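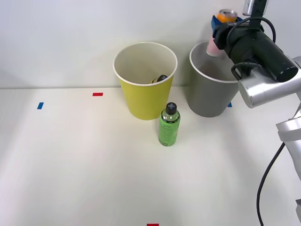 Guldale 社区环境事务署 · 饮料包装回收与分类科

首页　项目　进展报告　资料下载　联系我们

Zovitz 饮料包装源头分类项目第二阶段进展报告

致：Ponce 基金会项目管理部
提交日期：2023年3月1日

一、报告说明

本报告依据资助协议中关于阶段性汇报的条款编写，内容涵盖 Zovitz 项目第二阶段的工作执行情况、主要发现、经费使用说明以及下一阶段的工作安排。第一阶段报告中已经说明的背景情况，本报告不再重复，仅在涉及调整事项时作必要的回顾。

项目实施范围仍为 Guldale 镇区及其东侧的 Otedach 片区。两地在住房类型、垃圾清运方式和居民构成上差别较大，因此本报告对两地的情况分别叙述。文中所称“饮料包装”，包括塑料瓶、纸杯、金属罐和复合纸盒，玻璃瓶由镇里原有的回收渠道处理，未纳入本项目。

二、第二阶段工作执行情况

（一）收集点设置

截至本阶段结束，项目共设立收集点29个。镇区的收集点主要设在住宅楼底层和菜市场入口，Otedach 片区的收集点多设在班车站和小学附近。原计划在 Otedach 河岸步道增设的两处，经与河道管理部门协商后暂缓，理由是该路段汛期需要清空一切地面设施。我科已提出以可移动箱体代替固定箱体的方案，对方尚未答复。

收集箱采用分格设计，塑料瓶与纸杯分开投放。第一阶段使用的箱口为统一的圆形，居民投放压扁的纸盒时多有不便，常将纸盒留在箱顶。第二阶段已将复合纸盒一格改为长条形开口，金属罐一格维持原状。更换工作先在镇区完成，Otedach 片区随后进行，期间两地箱体样式不一致，曾引起少量询问，均已由现场人员答复。

（二）入户宣传

本阶段共有333户登记参加入户分类指导。指导内容较第一阶段有所简化，取消了材料编号的讲解，改为直接说明几种常见包装应放入哪一格。根据现场记录，居民提问最多的并非塑料瓶，而是纸杯。许多住户认为纸杯属于废纸，可与报纸一同捆扎，对杯内壁有无淋膜、是否影响再生并不了解。我科据此修订了分类手册的相关页，并加印900份，分送镇区各楼栋及 Otedach 片区的便民窗口。

瓶盖的处理方式也是反复出现的问题。镇里过去的宣传材料要求将瓶盖取下单独投放，而目前承接分拣的处理厂希望居民倒空瓶身后将盖拧回，以免小件在筛分环节散失。新旧要求并存，造成了一定混乱。本阶段已将旧版张贴物全部撤换，现行要求统一为“倒空、压扁、拧盖”。

（三）学校活动

Otedach 小学在本阶段开设了包装分类课，由校方教师授课，我科提供实物和教案。课程按年级分别设计，低年级以辨认为主，高年级增加了标签阅读的内容，要求学生在包装上找出容量、配料表和回收标志的位置。教师反映，进口饮料的标签文字和标志排布与本地产品不同，学生往往找不到回收标志，课堂上需要额外时间。教案的修订稿已将这一部分单列，并建议教师在课前准备几种不同文字的包装供学生比对。

镇区中学因教学安排调整，未能按计划开课。校方表示愿意在下一阶段恢复合作，但希望把课时并入现有的综合实践课，不另设课程。我科对此没有异议，已着手压缩教案篇幅。

三、主要发现
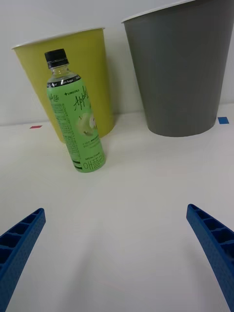 执笔：祁若汀，Guldale 社区环境事务署饮料包装回收与分类科项目专员

（一）标签与瓶身的分离

全包覆式标签在软饮料中的使用相当普遍，这类标签与瓶身通常不是同一种塑料。处理厂在来料检查中指出，标签未去除的瓶子仍可接收，但需多经一道剥离工序，成品料的色泽也会受到影响。项目曾在镇区几处收集点试行“撕标后投放”，并在箱体侧面加设标签收集袋。试行结果不理想：有易撕线的标签，居民大多愿意撕除；没有易撕线的，多数人尝试后放弃，也有人把撕了一半的标签连同瓶子一起投入。收集袋还时常被当作普通垃圾袋使用。

综合上述情况，我科认为目前不宜将去除标签列为投放要求，可作为鼓励事项保留在手册中。收集袋已全部收回。

（二）残液问题

残液仍是影响来料质量的首要因素。含糖饮料的残液容易污染同箱的纸杯和纸盒，气温升高后还会引来蝇虫，收集点附近的住户对此意见较集中。第一阶段曾考虑在箱旁设置倾倒槽，因无法接入下水管道而放弃。第二阶段改为在菜市场入口借用原有的洗手池，并在地面张贴指引。该处来料的清洁程度有所改善，但洗手池由市场管理方维护，高峰时段排水不畅，市场方已提出书面意见，希望我科承担一部分疏通费用。双方正在商定分担办法。

班车站一带没有可借用的设施。候车乘客常在车辆进站时匆忙投放，瓶内多有剩余饮料。我科拟将该处收集箱移至站台后侧，与候车区保持一定距离，并把清运频次提高一档。

（三）居民意见调查

本阶段随手册发放了意见表，收回有效答卷100份。需要说明的是，答卷主要来自已登记参加入户指导的住户，不能代表全体居民的看法，下文所述仅供参考。

答卷中，对收集点位置表示满意的占多数，不满意的意见集中在两个方面：一是夜间照明不足，老年居民不愿在傍晚以后前往；二是箱体投放口偏高，儿童和使用轮椅的居民使用不便。关于是否应给予投放奖励，意见分歧明显。赞成者认为押金或积分能提高参与程度；反对者担心引发翻捡和囤积，也有人认为分类本属应尽之事，不应另给报酬。本项目在资助协议范围内不涉及奖励机制，上述意见已转交镇务会议作为参考。

部分答卷在空白处写有较长的意见，其中一份详细记录了自家一段时间内饮料包装的种类和去向，并附有对手册措辞的修改建议。我科采纳了其中关于“复合纸盒”一词的意见，新版手册在该词后加注了牛奶盒、果汁盒等通俗叫法。

（四）两地差异

镇区住户多住楼房，投放习惯较为固定，箱体满溢多发生在节假日之后。Otedach 片区流动人口较多，租户更替频繁，入户指导的效果难以延续。有房东建议把分类说明附在租约后面，由房东在交接时一并讲解。该做法不增加项目支出，已在愿意配合的房东中试行，目前收到的反馈比较积极，但试行时间尚短，我科不拟据此作出判断。

四、经费使用说明

本阶段支出总体控制在预算之内，详细账目见随报告另行寄送的财务附件，此处只说明与预算有出入的科目。

箱体更换一项支出高于预算，主要是长条形开口需重新开模，供货方按小批量计价。印刷一项因手册加印亦略有超出。镇区中学课程未开，相应的教具和交通费用没有发生，两相抵补后尚有结余。结余约可支付下一阶段班车站收集箱的迁移费用，我科申请将其转入设施科目使用，请基金会予以审核。

清运费用由镇财政承担，不在资助范围之内。鉴于班车站一带拟增加清运频次，我科已向镇财政提交追加申请。若申请未获批准，将从其他清运压力较小的收集点调剂，不会动用资助款项。

五、存在的困难

现场人员不足的问题较第一阶段更为突出。原有两名巡查员中一人调往其他岗位，接替人员到岗较迟，其间 Otedach 片区的巡查记录有缺漏。缺漏部分未作补填，在数据附件中以空白保留，并注明起止。请基金会在使用该部分数据时予以注意。

与处理厂之间的信息传递也有待改进。处理厂按批次反馈来料质量，而我科按收集点登记，两套记录无法直接对应。目前只能判断整车来料的优劣，难以追溯到具体点位。双方已同意在装袋环节加挂点位标签，标签的材质须耐潮且不影响后续分拣，样品正在试用。

此外，河岸步道的收集点能否设立仍不确定。该处游人较多，饮料包装随意丢弃的现象时有发生，若长期不设收集点，对周边几处的压力将持续存在。

六、下一阶段工作安排

三月内完成班车站收集箱迁移方案的定稿，并就洗手池疏通费用与市场管理方签订书面约定。Otedach 片区剩余箱体的更换同期收尾。

镇区中学的课程内容由我科与校方共同审定，开课时间以校方安排为准。小学课程继续进行，教案修订稿征求教师意见后付印。

投放口高度的改进先选取一处做试验，降低其中塑料瓶一格的开口，观察一段时间后再决定是否推广。照明问题涉及路灯管理，我科将汇总点位后统一报送镇公用设施部门。

租约附页的试行继续，由片区便民窗口负责登记配合的房东，记录内容以租户更替和说明发放情况为限，不收集租户个人信息。

七、请基金会答复的事项

1. 是否同意将本阶段结余转入设施科目。
2. 是否同意将“去除标签”由投放要求改为鼓励事项，并相应修改协议附件中的考核说明。
3. 河岸步道收集点如最终无法设立，是否可在镇区另择地点代替。

上述事项如需补充材料，请与我科联系，我科将在收到通知后另行提交。

联系：Guldale 社区环境事务署 饮料包装回收与分类科　|　版权所有 Guldale 社区环境事务署　|　返回顶部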